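Blog > Screen things > Rewatches

The long cut of Plukatus, watched so you don't have to

Gus Brannigan
25 December 2019

My sister gave me the Plukatus box set this morning. It has 6 discs in it, a fold-out map of Lulavo, and a booklet with a foreword by the costume department, and she handed it over with the expression of someone who had been in the same house as me in the nineties and remembered what I was like. Lunch was over by two. By half past everyone was asleep or pretending to be, and I had the lounge room, the fan and the remote.

For those who missed it, and going by the ratings that's most of you, Plukatus was a science fiction miniseries in which a girl called Elow leaves a mining moon to find her brother, finds him, and then has to decide whether she likes him. The whole thing runs 329 minutes. I had it on three tapes recorded off the telly, with the ads cut out by me, crouched over the pause button, which meant that for years I believed the Governor's big speech started with the words "and furthermore". It has a first half. I've now heard the first half. It was better my way.

The set also includes the movie version, made by squashing the series down for the overseas market and then, for reasons of money, puffing it back up again with scenes they'd left out the first time. That one goes for 177 minutes. I watched all of it this afternoon with a plate of cold ham on my chest, and I have thoughts.

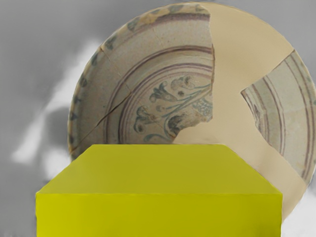
The first is that Elow is much funnier than I remembered. At twelve I took her completely seriously. She had a knife in her boot and a grudge, and I wanted both. Watching as an adult with a mortgage, I can see that the actress is playing half her lines for laughs and the director hasn't noticed. There's a bit on the ore barge where the captain tells her that no passenger has ever survived the crossing, and she looks at the bunk, then at him, and asks if the blanket's been washed. He just keeps going with his speech! He's in a different show. Most of the cast are in a different show from her, now I think of it, and I reckon hers is the only one worth watching.

The second is that the brother is awful. I don't mean written awful, with a point to it. He's a wet sock. In the series they had time to give him a limp, a girlfriend and a secret, and in the movie he has been left with the limp. Every scene he's in, he comes through a door, says her name, and sits down. When she finally gives up on him at the end of the second act I said "good on you, love" out loud and woke my uncle, who asked what the score was.

I should say something about the siege, as it's what people who remember Plukatus remember. There's a featurette on disc five where the assistant director says they had 300 extras for it, all of them in the same quarry in February, in padded suits, in the sun. You can see it on their faces. Nobody in that army is acting. The wide shots still look terrific, and the close-ups look like a row of people working out how far it is to the water truck. One bloke on the left of the gate has his helmet on backwards through the entire battle. I'd forgotten him completely and then there he was, like running into somebody from school.

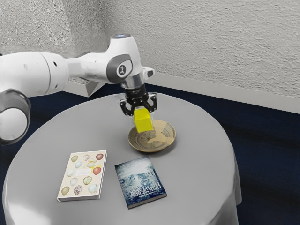 Then there's the ending, which the movie stretches until you want to ring somebody about it. Elow has the seal of Lulavo in her hand, the altar's in front of her, and all she has to do is put the one on the other. In the series this takes a moment. In the long cut we get the hand, the altar, the Governor's face, the brother's face, the hand again, a bird, the Governor's other face. It's the same feeling as looking at that white robot arm with the small yellow cube in its black gripper, held just above the gold-coloured plate, when everything in you is saying go on, put it down, mate. She does eventually put it down. The music has been building for so long by then that it has nowhere left to go and sort of coughs.

I used to defend that scene. I wrote a letter about it once, to the fan newsletter, which was run out of a post office box in Tillman and came every couple of months if you sent stamps. My argument was that the delay was symbolic. I didn't say of what. They printed it, too, with my age in brackets after my name, and the next issue had a reply from a man who said the delay was there to use up the bird footage, which had cost a lot. I was wild about it for a week. He was right, of course. It's all in the commentary on disc two. The bird cost more than the brother.

The commentary is the best thing in the box, by the way, and I say that as somebody who normally can't stand them. It's the director, the editor and the woman who played the Governor's wife, and she has plainly been told she can say what she likes. She has four scenes in the movie and she talks over all the others. She does the crossword for part of it (you can hear the director help her with a clue during the funeral). She doesn't remember who played the captain, and she's very warm about the catering. When the editor starts explaining how hard it was to choose what to restore, she asks him if anyone had thought of not choosing any of it, and there's a silence on the track that runs right through the sandstorm.

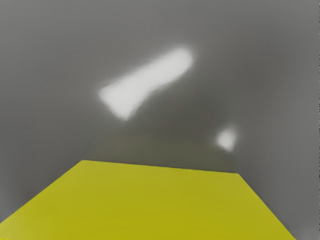 What I'd really like, and what the box hasn't got, is a proper interview with the actress who played Elow. She did another couple of things, one of them a hospital drama where she was killed by a lift, and then stopped. The booklet gives her two paragraphs and the padded suits get a page and a half. Did she know she was being funny? Did they tell her to cut it out? There's one clip of her on the press tour, on a breakfast couch, being asked whether she'd got to keep the knife. She says they made her give it back and she's still cross. That's the lot. The hosts move on to a segment about slow cookers.

I've got the series itself still to go, and I'm saving it for the flat bit between now and New Year, when the shops are odd and it's too hot to be useful. I'll do it in order this time, Governor's speech and all. My sister says she'll watch the first episode with me if I promise not to talk. I've told her I'll see how I go.

A couple of small notes for the other nine people who care. The picture's been cleaned up nicely, except in the tunnels, where it's now bright enough to see that the tunnels are painted on. The map of Lulavo has the river going the wrong way. And the subtitles spell Elow's name three different ways in the first ten minutes, one of which is "Hello".

There's more ham. I'm going back in for the deleted scenes.

Shared 14 times | 5 comments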